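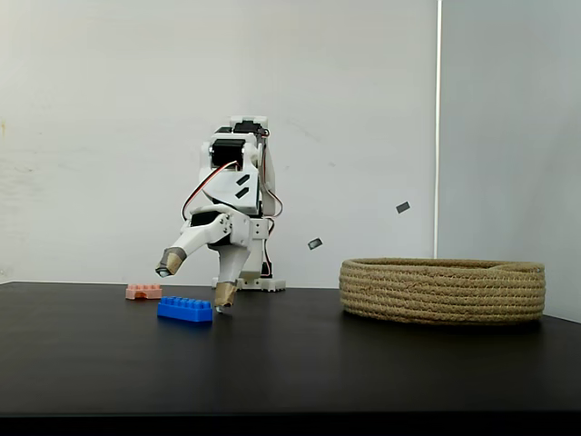

Does a movie have to be true to say "based on a true story"?

In most cases the words only mean that somebody, somewhere, started from something that happened. There is no office that checks the claim before release, and the distance between the event and the finished movie can be very large. The line is written by the people selling the tickets, and we should read it that way.

Filed under: Course Notes > Film & Audience > Unit 6

UNIT 6: THE TRUE STORY CARD
Notes for the December session. Read before class, and bring the worksheet.

1. What we're looking at

The card is the line of text, usually white on black, that comes up before the first shot or just after the titles. Sometimes it comes at the end with photographs of the real people. I treat these as two different things, and I'll get to why in section 4.

I should say up front that I don't trust the card and I don't think you should either. Students sometimes take this to mean that I don't like the movies. I like a lot of them. A movie can lie all the way through and still be worth your evening. My complaint is with viewers (and reviewers, who get paid) who let one line of text do the work the next two hours ought to be doing.

2. The wordings

They look alike and get used as if they meant the same thing. Going from the strongest claim to the weakest:

"This is a true story." Rare these days. It leaves no room to back out. It has also been used on movies that were made up from start to finish, as a kind of joke or mood setter, so even the strongest wording is no guarantee.

"Based on a true story." The standard. Note that it says "story" and never "events." A story is already somebody's version.

"Based on actual events." Sounds firmer because it sounds like a police report. Which events? All of them?

"Inspired by true events." This is where I start counting my change. A house existed. A man went missing. The rest came from a writer's room.

"Some names and details have been changed." Usually added to one of the others. How many details? If you change all but one, the sentence is still true.

The ranking is mine. There's no agreed scale, and a careful movie may use a weak wording because a lawyer asked for it. So you can't run it backward and say that a weak card means a false movie. What you can say is that the card alone tells you very little, and people keep acting as if it tells them a lot.

3. Case: Kukus

We screened the first 40 minutes of Kukus last time. For anyone who was out: a small production company, Nendeo, makes a movie about a ferry accident near a town called Dubey. The opening card reads "Based on the true story of the people of Dubey." Soft music, gray water, and then a date.

Look at what that wording does. It doesn't claim to be about the accident. It claims to be about the people, and to belong to them in some way. When I first saw it I came out ready to tell everyone I knew about the captain who goes back for the lifeboat key. Then I read the press notes. The captain is "a composite." The key isn't mentioned anywhere in them. The ferry, according to the director's own interview in the same notes, was in the harbor at the time and tied up.

So what's left? A ferry, a town, bad weather, and an engine fire. I would call that "inspired by," on a generous day.

Now the usual defense, which Nam-gil Kwak put very well in class: the composite captain lets us feel what several real people felt, and a movie with 13 captains would be unwatchable. Fine. I agree about the 13 captains. But then the movie should be able to stand up as a piece of fiction, and I'd like to see it try without the card. Take the card away and the key scene is pretty weak. He runs down a hallway, he finds a key, he runs back up the hallway. We forgive it because we believe it happened. That's the part I object to. The card was paying for a scene the writing couldn't afford.
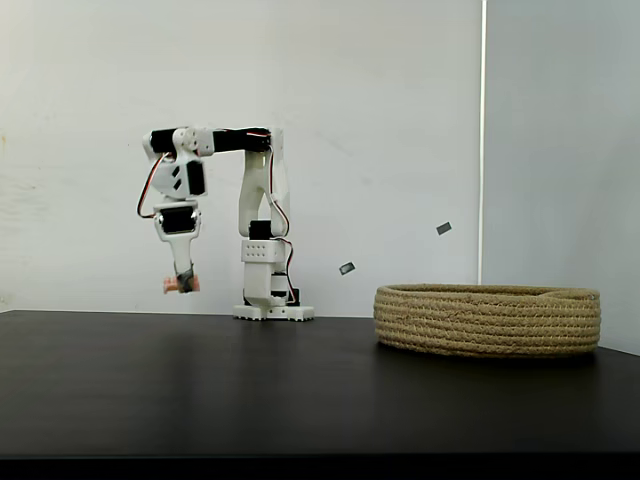
The same goes for the scene on the pier. It runs long, nobody says anything interesting, and most of you wrote "moving" on your worksheets. Try writing down what moved you, with the card covered up. If it's the actress, say so. If it's the idea that a real mother stood on a real pier, then your reaction came from outside the movie and you should be able to name where.

4. The end card

End photographs work differently. By then you've watched the whole thing, and the pictures of the real people act like a receipt. See, she wore the same coat.

The coat is the trouble. Matching a coat is easy. A costume department can copy a haircut, a car and a kitchen from one snapshot, and it will look so right that you stop asking whether the conversation in the kitchen ever took place. I call this the coat problem, and I'm not attached to the name. Accuracy in the small stuff you can check gets carried over to the big stuff you can't.

A short exercise for this. Pick any movie with end photographs and make two columns. On the left, put what the photographs confirm. On the right, put what the plot depends on. In my experience the columns barely touch. I've been wrong about this once, with a movie about a bakery, which I'll admit was dull.

Text at the end ("He never raced again") deserves the same treatment. It's often the only place where a movie makes a claim you can look up, so look it up.

5. Does the card work on audiences?

Here I have to be careful, and I'd ask you to be too. You'll read that viewers are more frightened, or cry more, when they're told that a movie is true. It sounds right. It's the kind of thing that gets repeated because it sounds right.

Seo-ah Ki ran a small test for her term project at Plellier some years back. She showed the same short horror movie to some 100 students, half of them with a card and half without, and asked them to rate how scary it was. The group with the card rated it a little higher. Before you quote that: the two screenings were at different times of day, one at noon and one at 9 p.m., and guess which one had the card. She says so herself in the write-up, and I wish more published authors were as plain. The project is in the course folder. Use it as a model for how to report a weak result.

My own guess is that the card matters most in the first few minutes and then fades, since you can only keep "this happened" in your head for so long while people are running around in the dark. I have no evidence for this. If somebody wants to test it, come and see me.

6. Objections you should be able to answer

"Everyone knows that movies change things." They do know, in general. Ask them about a particular scene and they'll tell you it happened. Both can be true of the same person on the same evening.

"It's only marketing." I agree, and marketing is worth studying. Calling it marketing doesn't make it go away.

"A documentary has the same problem." To some extent – a documentary cuts, picks and arranges, and adds music where there wasn't any. Unit 8 covers this. For now, note that a documentary can usually be asked for its footage. Kukus can't be asked for anything.

"The families approved." Perhaps they did. Families have their own reasons to like one version over another, and approval tells you that a version was acceptable to them. It doesn't tell you what happened on a boat.

"So should the card be banned?" No. I don't know who would do the banning and I wouldn't trust them much more than I trust Nendeo.

7. Worksheet

Fill in for Kukus and for one other movie of your choice. Horror is allowed, war movies are allowed, sports movies are encouraged because the scores can be checked.

a) Copy out the card exactly, with the punctuation.
b) When does it appear, and what are you hearing at the time?
c) Name one scene that would be weaker without it. Say how.
d) Name one scene that would be just as good. If you can't find any, say that.
e) Find one claim the movie makes that can be checked, and check it. Give your source. A fan page that quotes the press notes is the press notes.

One page per movie. Please don't write me a plot summary – I've seen them, or I will have by then.

Terms to know: composite character, press notes, title card, end card, compressed timeline (we ran out of time for that last one; see the Unit 7 handout, where it's covered under biopics).

J. Jang

Comments (4)

A-yeong Han
Is the other movie allowed to be a series? Mine has the card in front of every episode and the wording changes halfway through the season, from "based on" to "inspired by."

Jong-dae Jang
Yes, and please use that one. Note which episode it changes in.

Jae-in Ha
I still think the pier scene is good. I covered up the card like you said and it was the sound of the rope knocking against the post that got me. So that's in the movie.

Nam-gil Kwak
For the record I said "a dozen captains" but okay. Also the link to Seo-ah's project asks me for a password.

Back to top | Contact the course page | © Film & Audience course notes. Handouts may be copied for class use.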